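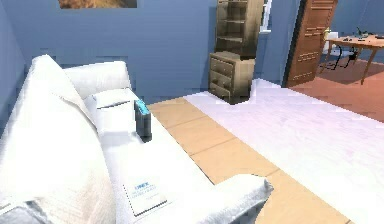
Home | Series | Episodes | Cast

Zornholm (TV series)
By Gwenaël Besson. Updated in October

Zornholm is a drama series created by Brigitta Auer and produced by Skenska. The first season has eight episodes of up to 60 minutes each. The story follows the Gautier family, owners of a ferry line serving the island of Mondura, after the oldest son contests his mother's will.

Episodes 1 and 2 were shot back to back and share a single script. Later episodes alternate between the court case and the final year of the mother's life. Auer wrote all scripts for the season. Dialogue is mostly in Swedish, with some scenes in French.

2 comments | 8 shares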